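Small Kitchens, Full Worktops
Project report, Product and Interior Design, second year
Nov 25, 2018

3. Worktop use

The brief asked us to look at how people use a short run of worktop in a rented flat and to suggest a storage layout that does not need any drilling. We chose the Prukamton building because the flats there share one kitchen plan and the rules on fixing things to walls are strict.

We sorted everything left out on the worktops into two groups. The first was things that need a socket, such as toasters, small ovens and kettles. The second was things that had drifted there from a cupboard: mugs, bowls, canisters, cereal. Each visit took place between meals, and we asked people not to tidy up first.

The plug-in items decide the layout. They go where the sockets are and then stay, and the flat top of a toaster oven soon becomes a shelf for tea towels. The second group gets pushed to the back against the wall. Whatever is left in the middle is the working space, and in most flats it is the size of a chopping board.

Our first idea, drawn up in July, was a raised shelf along the back wall. It was dropped after we made a card model - tall canisters would not fit under it, and the shelf hid the sockets. The second idea, which we called Hukero, is a low stepped rack that stands on the worktop, with the tall things behind and the mugs and bowls in front. It is 630 mm long and comes apart into 3 pieces.
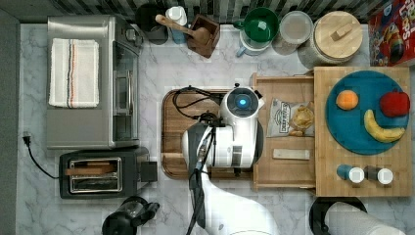 The rack still has to be tested with cereal boxes, which are deeper than the back step we drew. We plan to widen that step before the final model is cut, and to leave a gap at one end for cables.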